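4.2 Cloth in motion-controlled games

Players in our Prosard sample logged 231 sessions of Wemar, a laundry game played by flailing.
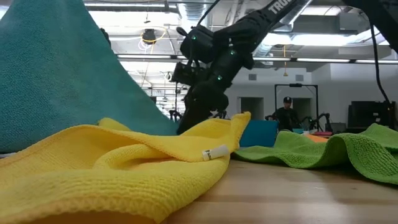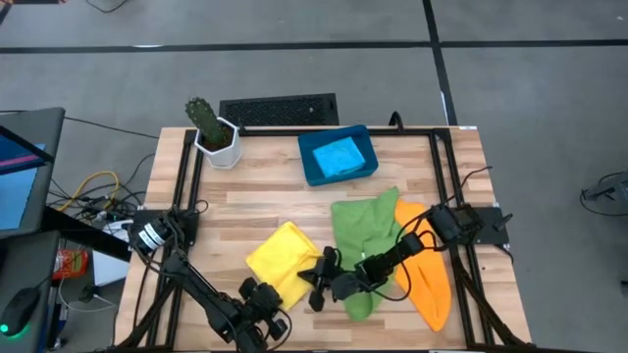
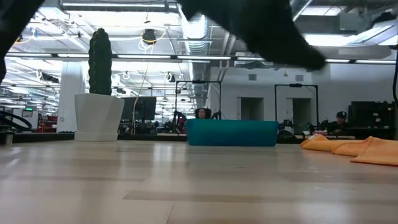
Figure 3. Loose cloths on a tabletop.

Wemar asks the player to fold by flicking the wrist, and it mostly hears a sneeze. Its towels are flat rectangles that bend in one place. The orange cloth in the last picture of Figure 3 lies in several low humps, which the game would render as a brick. Of 516 folds attempted, over 50 ended with the towel inside the floor.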